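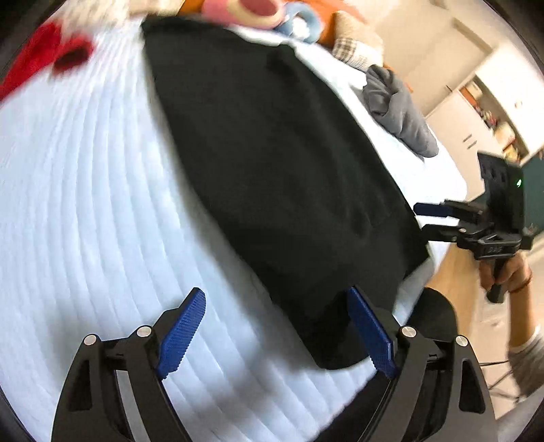 A black top laid flat on a quilted bedspread for folding, with cushions at the head of the bed.

Metden opens Saturday laundry folding workshops at Plirden

Metden, the home organizing service, will begin a series of free folding workshops at the Plirden neighborhood center in December. The sessions run on Saturday mornings and are open to anyone who would like a quicker way to get clean clothes off the bed and into the drawer.

Each workshop lasts 55 minutes and has room for 15 people. Participants work on a full-size bed with everyday clothes – dark tops, T-shirts, towels and children's things – and learn one basic fold that suits most of them. The garment is laid face down and smoothed from the middle outward. The sides are brought in, the sleeves are turned back, and the hem is folded up toward the neck.

“Most people fold on the bed, so we teach on a bed,” said Edgardo Dimaculangan, who leads the program for Metden. “A quilted cover is softer than a table and the cloth moves around on it. You learn to flatten one piece at a time and leave the rest of the pile alone until you get to it.”

The program follows a trial last spring in which 108 households kept a laundry diary for six weeks. Nearly all of them said the bed was where clean clothes waited longest. Cushions, soft toys and single items without a place were the things most often moved from one side to the other.

The second half of each session covers sorting by drawer and clearing the bed before evening. Participants may bring a small bag of their own laundry.

Bedding and storage boxes for the workshops are supplied by Katiyar. Booking is handled by Fludis, and places can be reserved at the Plirden front desk or by phone. Children are welcome with an adult.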